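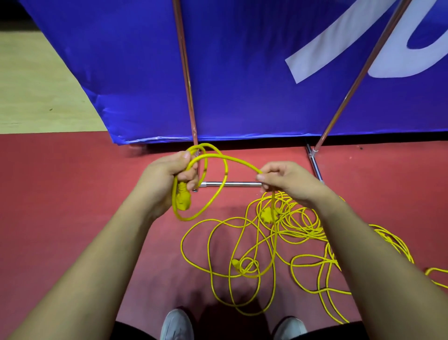 Search this guide Enter keyword Go

Section 4. Recording a cord-coiling session

This section covers the head-camera recordings used by the Treloar method. Treloar learns how to coil a cord from first-person video of people, and the learned motion is then replayed on the two-arm test station. Sections 1 to 3 must be finished first: the station is bolted down, the software is installed, and the head camera has passed its focus check.

Read 4.1 through 4.3 before you bring in a person to record. Most sessions that had to be thrown out in the first round were lost in the setup steps.

4.1 What a session contains

A session is a set of takes by one person in one place. A take starts with the cord in a pile on the floor and ends when the finished coil has been put down and both hands are empty. The software treats each take as a separate item, so a bad take can be dropped without losing the rest of the session.

The standard session is 14 takes. The full Treloar set used for the results in 4.7 has 2,000 takes.

You will need:

- the head camera and its strap
- a charged battery and one spare
- an extension cord in a solid, bright color
- a floor area with room for the pile and for the person to stand over it
- the session sheet (printed, or open on a tablet)

Note: Yellow and orange cords track best. Black cords can be recorded, but the cord tracker loses them in shadow, and those takes need hand correction later. Do not use a white cord on a pale floor.

4.2 Preparing the place

The method was first tried in an empty lab with a plain gray backdrop. It worked well there and poorly everywhere else. Since June the procedure has been to record in ordinary places with things standing about. Banners, chair legs, poles and wall edges behind the hands are all acceptable. Leave them where they are.

1. Choose a spot where the floor color differs from the cord color. Red, gray, blue and dark brown floors are all fine with a yellow cord.

2. Check for strong glare. Shiny metal and glossy fabric may reflect the overhead lights. A few bright spots do no harm. If a reflection covers the spot where the hands will be, turn the person to face another way.

3. Walk the area and remove anything that could be tripped over.

4. Unplug the cord at both ends. Look along its full length for cuts, crushed spots or bare wire.

5. Drop the cord on the floor in a loose pile. Let it fall as it likes. Do not lay it out in neat loops.

CAUTION: Never record with a cord that is plugged in. Never use a damaged cord, even if it will not be powered again.

CAUTION: The person will be looking at their hands and stepping close to loose cord. Keep other people out of the area during a take.

4.3 Fitting and aiming the head camera

1. Put the strap on the person and tighten it until the camera stays still when they nod. It should not be painful.

2. Ask the person to stand at the pile and hold both hands at waist height as if about to start.

3. Open the live view. Tilt the camera until both hands and the floor below them are in view. Forearms coming in from the lower corners are a good sign. It does not matter if shoes show at the bottom.

4. Ask the person to look at the far side of the pile and then at the near side. Both hands should stay in view the whole time. If one drops out, tilt the camera down one click and try again.

5. Lock the tilt screw.

Note: People who are tall often need two clicks more than the default. Write the final setting on the session sheet so the next session can start from it.

4.4 Recording a take

1. Press Record and wait for the tone.

2. The person claps once in view of the camera. The software uses the clap to line up the video with the motion data.

3. The person picks up one end of the cord and starts to coil. Either hand may hold the coil. The other hand feeds the cord.

4. Let the person work at their own pace. Do not coach them during a take.

5. If the cord tangles, the person should clear the tangle and carry on. Do not stop the recording.

6. When the coil is done, the person sets it on the floor and holds both hands open and still until the second tone.

7. Press Stop. Mark the take on the sheet as Good, Tangle or Bad.

8. Take the coil apart, drop the cord in a new pile and repeat from step 1.

Use Tangle for any take in which the person had to stop feeding cord to free a knot or a crossed loop. Use Bad only if the camera slipped, the recording stopped early, or someone walked between the hands and the camera. A slow take is a Good take. So is an ugly coil.

Note: Please do not mark Tangle takes as Bad to tidy up the set. Ruth Birkett's comparison in 4.7 depends on them.

4.5 Holding styles

The labeling tool sorts takes by how the coil is held. There are three labels.

Fist: The loops are gripped in a closed hand and hang above and below it. The plug may be clenched in the same hand.

Open: The loops rest across an open palm or over the fingers.

Elbow: The cord is wound around the hand and elbow.

Elbow takes are kept in the archive and left out of training. The test station has no part that can stand in for an elbow, and early attempts to convert those takes gave motions the arms could not reach.

For the feeding hand, label the grip as Pinch (thumb and forefinger on a single strand) or Full (the strand passes through the whole hand). If the person changes grip partway, label the grip used for the longer part of the take and tick Mixed.

4.6 Processing the session

1. Connect the camera and open the Evmont import window.

2. Select the session folder. Choose Import all. Do not rename the files first.

3. When the import is done, choose Hands and run the hand tracker. A green bar means both hands were found for the whole take. A gap in the bar means a hand was lost.

4. Choose Cord and run the cord tracker. The tracker marks the held loops, the free strand and the pile. It does not try to follow every strand inside the pile. An earlier version did, and the results were wrong so often that Jamie Wainwright replaced it with a single outline for the whole pile.

5. Scroll through the take and check the outline. Common faults are:

- a second connector on the floor marked as a hand
- a loop of cord running out of view and being cut from the outline
- a shiny pole or bar marked as a strand

6. Fix faults with the brush tool. Press Save after each take.

7. Choose Export. The software writes one motion file per take.

If the hand tracker leaves a gap of 2 seconds or less, it fills the gap by itself and shows it in gray. Longer gaps must be checked by eye. If you cannot tell what the hand was doing, change the take to Bad.

Note: The import window sometimes freezes when the battery is low. Plug the camera into wall power before you start step 1.

4.7 What the recordings are for, and what we found

You do not need this part to run a session, but people who record for us often ask.

The question behind the work was whether tangles help or hurt. Two versions of the model were trained. The first saw only Good takes. The second saw Good and Tangle takes in the mix in which they were recorded. The total number of takes was kept the same. Both were then run on the test station with 100 piles each, using a cord that neither model had seen.

The version trained with tangles finished more of its coils. The difference came almost wholly from piles where a loop had caught on the plug. The Good-only model kept pulling until the force limit stopped the arm. The other one eased off, lifted the strand and shook it, much as people do in the recordings. On clean piles we saw no clear difference between the two.

There are limits. All of the test runs used the same station and the same table height. The cord was soft. A stiff cord in a cold room may behave in ways neither model can handle, and we have not tested that. The station also coils much more slowly than a person – speed was not a goal in this round.

4.8 Before replaying a motion on the station

1. Check that the force limit is set to Low.

2. Run the motion once with no cord in place.

3. Stand behind the line and keep the stop button in your hand.

4. Run the motion with the cord.

WARNING: The arms can pull a loop tight without notice. Keep fingers, sleeves and lanyards away from the cord whenever the station is powered. If a loop catches on anything, press Stop and cut power before you reach in.

Report faults to the Weletti desk with the take number and the session sheet. For problems with the strap or the camera mount, use the Keller parts form at the back of this guide.

Section last changed 12/11/20

Next: Section 5. Storing and sharing sessions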